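Automotive Markets, Unit 5
Handout: Moving Cars Across Borders

Read this before the session. The case firm is Skuvirum, a maker of small electric vans with one assembly plant.

Type approval

A vehicle built for one market can't simply be sold in another. Lamps, mirrors, charging sockets and seat belts may all fall under different rules. Skuvirum had its van approved at home first and then changed 49 parts for its first export version. Most were small, such as labels and lamp housings. The charging inlet was the expensive one, as it meant a new side panel.

Shipping

Finished vans travel on car carriers, driven on and off by port crews. The first export batch was 317 vans. Batteries are shipped part-charged, and the carrier sets the limit. Bustex handled the port work at both ends and charged storage by the day after the third day on the quay. 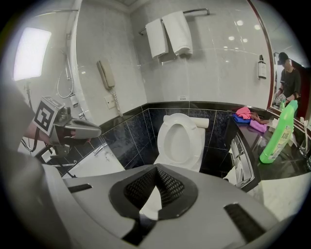
Inspection at the port of arrival took longer than planned. Vans with damaged paint were sent to a local body shop before going to dealers, and the importer, Demirtaş, paid for this and claimed the money back from Skuvirum in January.

Dealers and servicing

Demirtaş already sold petrol vans through its own showrooms. Only three of these had staff trained to work on high-voltage systems, so early buyers in Bamura had to travel for anything beyond tyres and brakes. Roughly 5 per cent of orders were cancelled before delivery.

Terms to know: homologation, landed cost, importer of record, pre-delivery inspection.

For the seminar

Work out which costs in the case fall on the maker and which on the importer. Bring a one-page table. Late tables will not be marked.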